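Sidewalk Navigation in Simulation: Results Gallery

26/07/2020
By Heledd Edwards

The pages in this gallery cover the sidewalk portion of the Pukia project. The question was a narrow one. A delivery-class ground robot has to stay on the walkway, keep off the curb, and get past fixed street objects using one forward color camera and wheel odometry. We wanted to know how much of that can be learned in a simulator before the policy touches a real street, and which simulator settings matter when it gets there.

Training runs were done in Jesudine, our city-block simulator. Real runs were done on the service roads and walkways of the Gradholm site. The policy is the same in both cases and is not fine-tuned on real data unless the text says so.

Method in short

The policy has two parts. A small encoder turns each camera image into a vector of 192 values. A recurrent controller takes that vector, the odometry, and a goal bearing, and returns a forward speed and a turn rate. The encoder is trained first, on images with ground labels taken directly from the renderer: walkway, road, curb edge, obstacle, other. The controller is then trained by imitation from a planner that has access to the full map. The planner sees the true position of every pole, bench, and bollard. The controller never does.

Each training route is 50 meters long, with the start heading drawn at random. We generated 2,000 routes. A route ends when the robot reaches the goal, touches an object, or puts a wheel over the curb line. No pedestrians or moving vehicles were used in the training routes. Those belong to a separate study by Siu-ming Cheung and are not reported on this page.

Choice of walkway surface

Early versions of the simulator used a single flat gray for all paving. The encoder learned to separate walkway from road by brightness alone, and it did this well enough to hide the problem until the first site tests. On a walkway of old asphalt, next to a road of the same material, the labels fell apart and the robot steered for the middle of the lane. Girish Shakya rebuilt the surface set with coarse textures, slab seams, and stains placed without any relation to the route. The intent was to make the ground locally noisy so that the encoder would have to use the curb line and the layout of the block.

Seams caused trouble of their own at first. A dark diagonal line on pale paving looks a good deal like a curb edge when it is close to the camera, and the controller would slow down and follow it. This went away after the seam directions were varied and the seams were labeled as plain walkway. Stains had little effect in either direction. We kept them because they cost nothing to render.

Placement of street furniture

Objects are placed by rule. Poles and signs go near the curb, benches go between the walkway and the building, and kiosks may go on either side. The planner keeps a fixed clearance from all of them. Where the clearance cannot be met, the route is thrown out before training. Jui-lin Peng has pointed out that this removes exactly the narrow passages a robot is likely to meet on a real block, and the next route set will keep them at reduced speed.

Thin vertical objects remain the weak point. A pole fills very few pixels until the robot is close, and the encoder tends to assign those pixels to whatever is behind them. Raising the loss weight on the obstacle label helped, at the price of more false stops at building columns. We settled on a weight that gives some false stops. They can be cleared by a short wait and a second look, and a contact cannot.

Shadows

The sun position is fixed for a whole route and changed between routes. With a single fixed sun for all routes, the controller learned to treat the dark patch at the foot of an object as part of the object, and passed wide on the shaded side. With the sun varied, the bias is gone in simulation and small on the real walkway. Overcast light was added last and made less difference than expected.

Block view

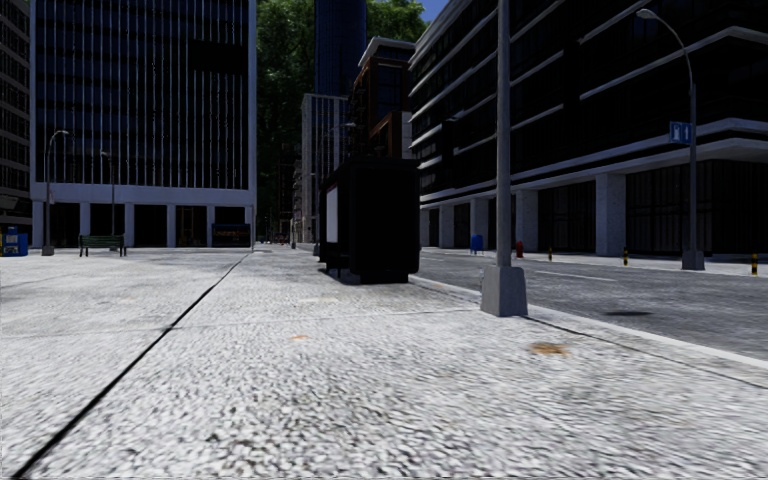
Downtown block in the simulator: speckled paving with a seam running across it, a street light pole on the walkway near the curb, a black kiosk further along. Poles close to the road edge are the case discussed under street furniture.

Hiu-tung Man writes that the curb should have been left out of the label set altogether and recovered from the boundary between walkway and road, which would remove one class and most of the labeling errors at driveways, where the edge drops to nothing. Man's second point is that our stop rule depends on the curb line and so hides any policy that crosses it safely at a ramp.

We agree with the second point. The stop rule has been changed for the next set and now allows a crossing wherever the map marks a ramp. On the first, we tried the boundary version with the Dzene encoder and found the line too unsteady at a distance for the controller to use. It was better than the labeled edge close to the robot. A combined version is being trained, with the labeled edge used far out and the boundary used near the wheels.

Status of the real runs

Real runs at Gradholm were made in dry weather only, 2 routes, both in daylight. Both were completed without contact. One had a false stop at a column and needed no help to restart. This is too little to support a success rate, and none is given. Wet paving has not been tested. The simulator has no reflection model for standing water, so a good result there should not be assumed.

Route files and the surface set will be posted once the ramp markings have been checked against the map.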